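How to Set Up and Clear a Small Work Table

By Jintana Rungrueang
Updated March 15, 2026

A work table fills up fast. A box gets left on it, then a cloth, then a lamp with too much cord, and by the end of the week the clear part is the size of a dinner plate. The routine below takes around 110 seconds once you know it. The first time through will take longer.

What you need

A desk lamp with a bendable neck
One small box with a lid
One cloth or hand towel, folded
A damp rag for wiping (keep it separate from the cloth that lives on the table)
A twist tie or a short strip of hook-and-loop tape

Step 1. Place the lamp

Put the lamp down first. It has the only cord of the three, and the cord decides where everything else can go. Set the base far enough in that it can't be bumped off, then bend the neck until the shade points down at the area where you look most.

If you write or sew by hand, keep the lamp on the opposite side from the hand you use. Otherwise your own hand throws a shadow on the work.

A bulb of 800 lumens is plenty for a single table. Brighter bulbs tend to glare off a glossy top. On a dull brown top like ours you can get away with more.

Step 2. Deal with the cord

Run the cord off the table on the side closest to the outlet. Gather the extra into loops about as wide as your hand and lay them beside the base, then fasten them. Leave enough slack to slide the lamp a few inches either way. Don't wind the cord tightly around the stem, which strains it where it enters the base.

Unfastened loops are fine for an afternoon. They spread out after that.
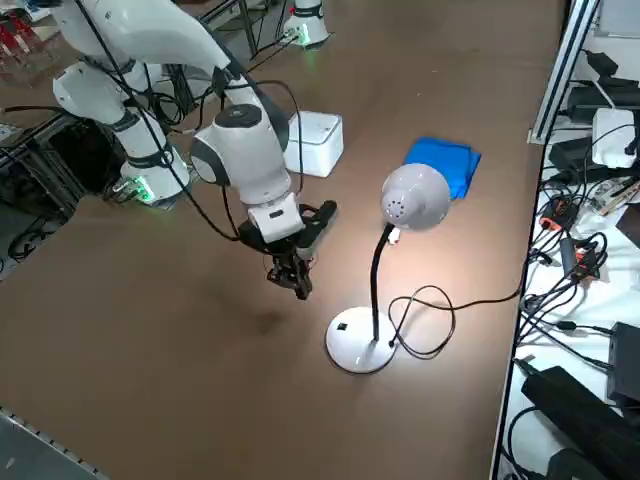
Step 3. Fold the cloth

Lay the cloth flat and smooth it with the side of your hand. Fold it in half, then in half again, lining up the corners each time. If a corner crumples, open the last fold and redo that one only.

A bright color is useful, as it shows up against wood tones and doesn't get mistaken for a rag. Magnus Semple, who shares the table with me, uses a thicker towel and stops after the first fold. That works too.

Step 4. Set the box and the cloth apart

Leave at least a hand's width between them. When the box sits against the cloth, you drag one every time you reach for the other. Put the box toward the back and the cloth closer to you.

Small bottles go beside the cloth. Check that the cap is tight before you lay one down, and stand it up if you aren't sure.
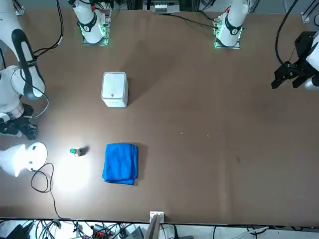 White box toward the back, blue towel folded flat, small bottle with a green cap on its side.

Step 5. Wipe around things

Wipe the open surface from back to front with the damp rag. Lift the box, wipe under it, and put it back in the same place. Do the same with the cloth, but let the table dry before you set it down again. Switch off and unplug the lamp before wiping near its base.

Once a month

Unfold the cloth and wash it. Empty the box completely and return only what you used since the last time. Dust the lamp shade with a dry brush, including any vent holes, after the bulb has cooled.

If the lamp base slides, stick 2 felt pads underneath.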